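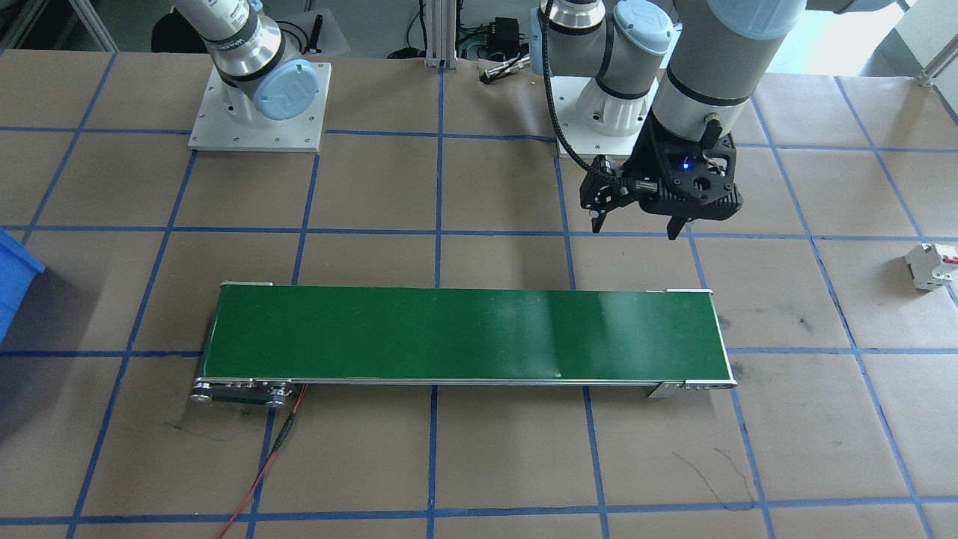 The belt was out of square with the tape, Ruxandra Manole said, and she would not sign for it until it was in.

I told her that the tape had been laid by hand and the belt had been made in a factory. If the two disagreed, the tape was the likelier culprit. She handed me the 300 mm steel rule and went to wash her cup.

The job was a bench conveyor, Sirari pattern, unit 3050, with a green belt and aluminium side rails. It had come back from Fakano with a note that read "drifts". The note did not say which way, or what was drifting. Nandley had accepted it on those terms in June and passed it to us.

I measured from the near rail to the closest line of blue tape, first at the left end and then at the right. The difference was 2 mm. I repeated both readings and got 2 mm again. I wrote this on the sheet and left the column for remarks blank.

She came back and read the sheet.

"Which one moved?" she said.

"Neither has moved. They were put down like that."

"Then write that."

I wrote it. She took a second rule from the drawer and measured the squares themselves, four of them, corner to corner both ways. It took her until twenty past four. The tape was good. I had laid it myself and had forgotten this, and she had not. 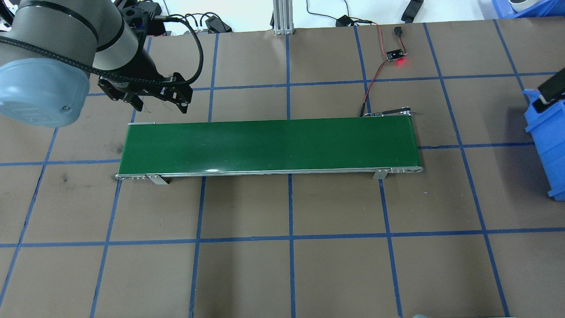

*Unit 3050 on the papered bench, near rail and brackets.*

That left the belt. I slackened the brackets, set the rail against the rule and nipped the screws up by a quarter turn each. The left end came in. The right end went out by 1 mm, as the other end of a thing does.

"My father hung doors," Ruxandra said. "He said you should always adjust the side you don't want to."

I adjusted the left again. The right came in.

We put the 300 g test weight on the belt and ran it for 500 cycles by the counter, which at that speed is long enough to hear most of what a person has to say. She told me she had applied for the post at Zamfir. I asked what the post was. She said it was the same work with a longer bench. I asked if she would take it, and she said the weight was coming round again and would I please watch it.

The belt did not drift. I entered a zero in the last column and wrote the time beside it.

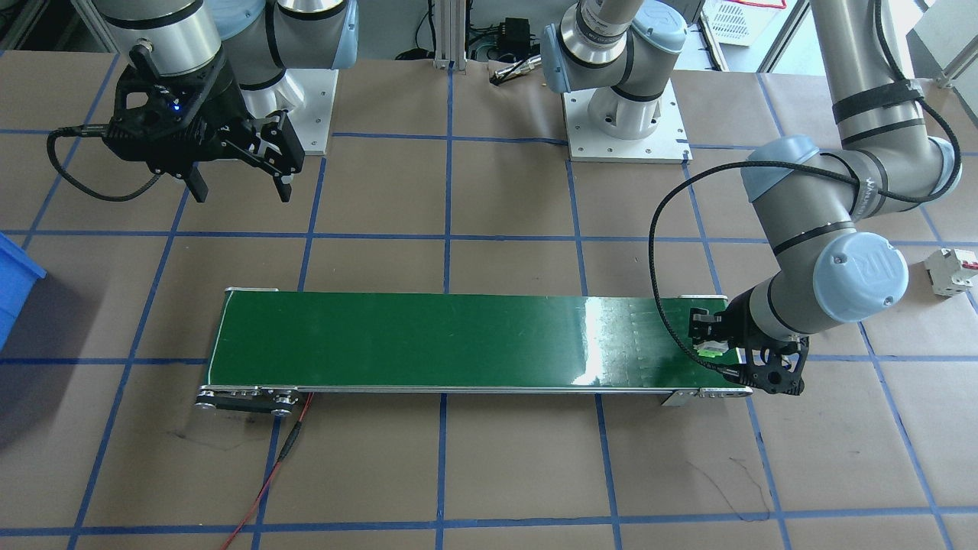
## Remarks

Unit 3050 square to tape at both ends. Fault not reproduced. Recommend that Fakano check their own bench.

Second rule returned to drawer - R.M.

She signed on the upper line and left the lower one for me.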